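Category: Residents' Forum / Building Rules and Common Areas
14 replies · 371 views · 3 shares

Proposed change to quiet hours at Erngate

erngate_office
Residents are advised that the management office is reviewing the quiet hours set out in the house rules. At present, quiet hours run from ten in the evening until seven in the morning. The proposal would move the start to nine on weeknights and leave weekends as they are. Written remarks may be posted in this thread until 04/06/2026. Remarks made by telephone will not be entered in the record.

T. Mihăilă, Unit 80
I wish to record my support. The floors in the east wing carry sound very easily, and families with small children are already asleep by nine. The neighboring property at Grostgate adopted the earlier hour last year. I am told by a resident there that complaints to the front desk have dropped.
Traian Mihăilă

corner_unit_348
With respect to the previous writer, I cannot support the proposal as drafted. Many of us work late shifts and return home after eight. Under the new rule we would have less than one hour in which to run a washing machine or vacuum a rug. The draft does not say whether ordinary household chores count as noise. The current rules do not say so either, and that has been the source of most disputes on my floor.

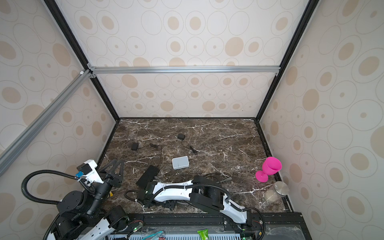 I would ask that the office define the term before it changes the hour. A rule that residents read in several different ways will be applied in several different ways, and the night desk should not have to decide each case on its own.

odera_lane
I agree that a definition is needed. I do not agree that laundry should be exempt. The machines in the upper units shake the ceiling below, and I have submitted two written complaints on that subject without a reply.

corner_unit_348
The machine in my unit was approved by the office before installation. If approved machines are too loud for the building, the approval process should be reviewed. Residents who followed it should not be penalized.

Flomero
May I suggest a middle course. Keep ten o'clock as the general hour, and set nine o'clock for music, power tools and gatherings in the courtyard. This would address the complaints I hear most often.

T. Mihăilă, Unit 80
I could accept that arrangement if footwear on bare floors were added to the list. The rule on carpeting has not been enforced for some time.

odera_lane
I could not. It leaves the laundry question exactly where it was.

erngate_office
The office thanks residents for their remarks. A revised draft containing a definition of household noise will be posted in this category in June. The complaints mentioned by odera_lane are being located and will be answered in writing. The present quiet hours remain in force until further notice.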